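Bed making

Bed making is the arranging of sheets, pillows and covers on a bed after it has been slept in, or after the linen has been changed. It is one of the most widely shared household chores in the world, and one of the most varied! A bed in one home may carry a single sheet and a quilt, while the bed next door has a bolster, a pile of pillows and a comforter folded across the foot.

Layers

The lowest layer is usually a fitted sheet, with elastic sewn into the edge or corners so that it grips the mattress. Before fitted sheets became common, flat sheets were tucked under and folded at the corners, a skill still taught in nursing and hotel work (the "hospital corner" is the best-known version, and a good one is a lovely thing to see). A flat top sheet may follow, though many households skip it and sleep directly under a comforter or a duvet in a washable cover.

A comforter is a stitched, filled cover used as it is. A duvet goes inside a separate cover that buttons, ties or zips shut. In everyday speech the two words are often swapped, and shops add to the muddle by selling both under either name.

Bolsters

The bolster is a long, cylindrical pillow, and it has a wonderfully wide range of uses. In parts of Europe it traditionally lay across the head of the bed under the ordinary pillows. In much of Southeast Asia it is hugged during sleep, with an arm and a leg thrown over it, and children often keep the same one for years. Bolster covers are typically open at one or both ends and closed with a drawstring, a zipper or a gathered tip.

Matching and mixing

Bedding is often sold in sets, with the sheet and pillowcases cut from the same print. Sets rarely stay together for long. Pieces wear out at different speeds, children pick favorites, and a cheerful mixture builds up in the closet. Small botanical prints on a pale ground are popular for sheets, and cartoon animals turn up on covers for sleepers of every age.

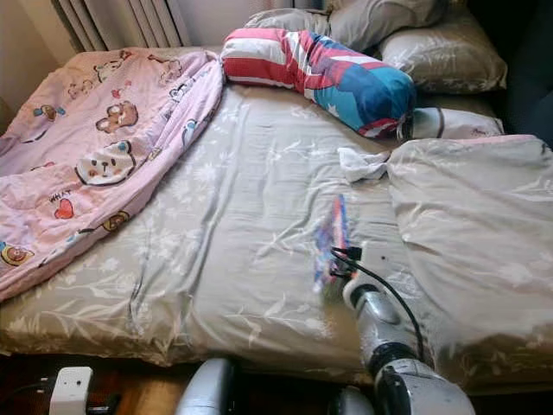 How should a bolster be placed when making the bed?
Lay it across the head of the bed, either in front of the pillows for show or behind them as a back support, and turn any gathered end so that it sits neatly at the side.

Method

Most people start by clearing the mattress. Pillows and covers go onto a chair, or get pushed to one side if the room is small. The fitted sheet is then pulled tight from the corners, and creases are smoothed outward from the middle with the flat of the hand. Bolsters and pillows go back next, and the comforter is shaken out and spread from the head down. A plain daily tidy takes up to 4 minutes, and changing a double bed closer to 15.

Airing

Folding the covers back for 30 minutes before making the bed lets moisture from the night escape. An open window helps, especially on a dry April morning. In some homes the comforter is hung over a railing or windowsill, and in Nordic countries airing bedding outdoors in frosty weather has many devoted fans.

See also: Bed sheet, Bolster, Comforter, Duvet, Pillowcase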